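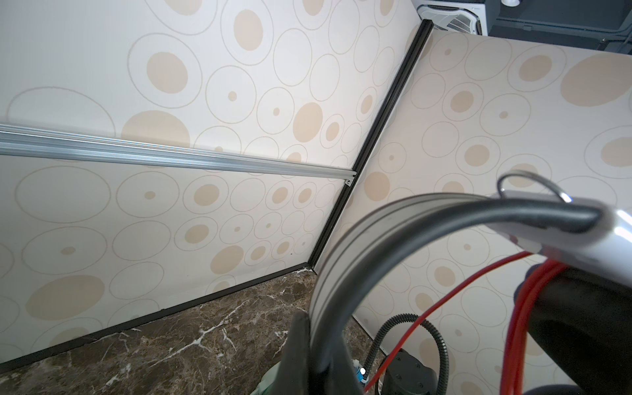 Corner seam with the black trim.

March, evening session

Harmonium day. The Bukhari came out of its case smelling like somebody's attic, serial 3632 still stamped inside the lid, and I was so happy to see it that I played for a good half hour before I opened the laptop. Bad habit. Anyway, the job is to get a usable harmonium bed under "Bredby Hill" so Rizwan can sing the verses to something other than my piano guide, which he hates (fair, I rushed the second chorus).

Tempo is 70. We argued over it last time and I've gone back and listened in the car and 70 is right. Any quicker and the words of verse two pile up on each other. Yolanda wants it slower still but she's thinking of how it feels in church with everyone on their feet, and on a record you don't have the feet. Leave it at 70, click in the left ear only.

First problem - the bellows wheeze. Every time I close the hand pump there's a little sniff right before the air catches, and with a mic a hand's width from the grille it sounds like a man with a cold standing in the alto section. Tried:

Mic straight at the grille. Lovely tone, horrible sniff.
Mic over the keys, pointing down. Less sniff, but now the key clack is all over it.
Mic off to the treble side, back a good arm's length, tilted up. Best so far! Some room in it but I don't mind the room.

Put a strip of felt under the pump hinge, which took care of the creak and did nothing at all for the sniff. I think the flap valve leather has gone stiff. Don't want to take it apart before the song is tracked, so I'm pumping shallower and more often. My left arm is going to complain tomorrow.

Second problem, tuning. The whole instrument sits a bit sharp and the low D sits sharper than the rest, so the drone beats against the guide vocal. Not filing reeds for one song. I'll pitch the session up to meet the harmonium and keep off the low D until the last chorus, where the choir will cover it.

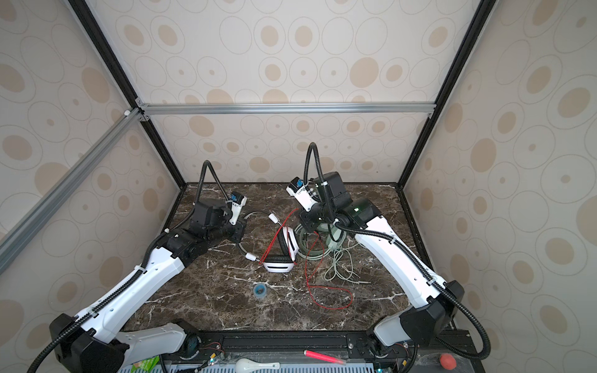
Bk. 2 / p. 46

Carrying on after dinner. Bounced the harmonium pass and sent it to Yolanda, who wrote back inside five minutes: "more of the left hand, less of you showing off." Ha. She's talking about the run into the bridge, and yes, it does step on the line "carry me over." Took it out. Played the bridge as plain held chords and it's so much better I'm a little embarrassed.

Choir parts are still where we left them. Sopranos are fine. Tenors have that high entry after the bridge with no note to grab, and they've missed it at both rehearsals. Idea: have the harmonium hold the A one beat into their rest so they can hear it, then duck it down in the mix. Wrote it on Yolanda's chart in pencil in case she throws it out.

Also loaded the Didenum session template, the one with the vocal groups already colored in. Saved me a pile of clicking. Whoever set it up routed the claps to the reverb return though, so for ten minutes I had claps coming from the bottom of a well. Fixed and saved under a new name.
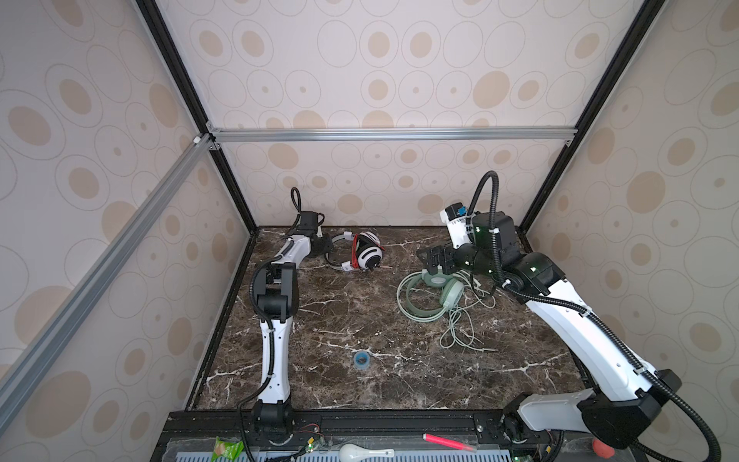
Rizwan's scratch vocal is next, and the thing I have to sort out before he gets here is handling noise. He moves! He sways, he steps back for the big notes, he leans in for the quiet ones, and the cable drags over the music stand and thumps every time. I want it up and out of his way, with enough slack that he can lean as far as he likes without pulling on anything. Boom stand behind him, one loose tie at the top, then down the back. Keep the stand feet off the loose floorboard.

Three passes of the verses, no stopping, and I pick later. If we stop to fix words he starts thinking about his breathing and then we lose him for the night. Verse two has "mercies" where the lyric sheet says "mercy" - ask Yolanda which, she wrote it.

Zitell want a rough by the end of March. They only need verse, chorus and the front of the bridge to decide on the running order, so the tenors get a little more time.

To do:
Felt for the stand feet
Reprint the tenor page with the held A
Order flap leather for the Bukhari
Back up the session BEFORE touching the pitch
Water for Rizwan, the room temperature kind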